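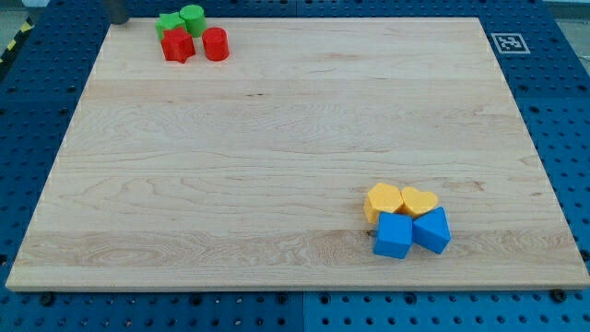 About Rasotine

Rasotine looks after robot cells. We set them up, we keep them running, and we come back when something has been bumped by a pallet jack that everyone agrees was nowhere near it. We are a small shop in Flolbridge, two doors down from a bakery whose oven is better maintained than most of the equipment we get called out to see.

Eight people work here. Two of them can be found in the shop on any given morning, and the rest are in a van, in a customer's plant, or on hold with a parts supplier.

What we do

Most of our work is bench cells: one arm, one table, one job. Customers are often surprised by how much of the bill is for the table. The arm arrives in a crate with a manual and a warranty. The table arrives with opinions. It has to be flat, it has to stay put, and the thing on top of it has to be in the same place on Friday as it was on Monday, or the arm will reach politely and precisely for a spot where the part isn't.

We build on perforated pegboard tops wherever we can, and we bolt the work board down through the holes. Tape is for labels. We've peeled a great deal of it off other people's cells, along with putty, wooden shims and, once, a folded menu.

Then we put down a printed marker, flat on the table and clear of the work board, so the camera has something dependable to measure from. The marker is the cheapest part in the cell and the one that causes the most phone calls. Please don't set your coffee on it. Please don't print yourself a new one at 98 percent scale.

How we check a cell

Before we hand anything over, we run it on toy blocks. Stars, cylinders, hexagons, hearts, cubes and triangles, in colors you could find in a snowstorm. We group them in far corners of the board, with a long stretch of bare wood between, and have the arm carry pieces from one group to the other and back. A cell that's good in the middle of its reach and sloppy at the corners will look wonderful in a sales demo and terrible in July, when the building warms up and the second shift starts using the whole board.

Cylinders are easy. Cubes are nearly as easy. The star is where people's confidence goes to die, as a gripper that closes on two points will happily spin the thing a few degrees and then set it down as if nothing happened. The heart is worse, and we've stopped making jokes about it.

The acceptance run is 768 picks. The number comes from an old test sheet that had that many boxes on it, and we've never found a good enough reason to redraw the sheet. If the arm drops a block, we find out why and start again from the first box. This has made for some long Tuesdays.

After that

Every cell we install comes with a service plan called Price. It was the heading on a blank line in the first quote we ever sent out, the customer took it for the name of the plan, and by the time we noticed, it was on the signed copy.

On a Price visit we:

check the board bolts and snug up any that have moved
wipe the camera lens and the marker
inspect the gripper pads and swap them if they've gone shiny
rerun the corner picks and compare them with your handover sheet
back up the program, including the changes somebody made at 2 a.m. and didn't write down

We currently look after over 33 cells, most of them within a morning's drive. The farthest is at Putevar, where the road is bad and the cafeteria is excellent, so there is never any trouble filling that slot on the schedule.

What we don't do

We don't sell arms. We'll tell you which ones we like working on, and we'll install the one you already bought at auction, but we may sigh. We don't do welding cells or anything you could park a car in. We don't do remote fixes on a bolt.

Visiting

The shop is open weekdays from 7:30 in the morning. Bring a sample of your part if you have one, preferably a bad one from the reject bin, and tell us what your current setup does when it goes wrong. Parking is in the back, past the bakery's loading door. They need that door clear before nine.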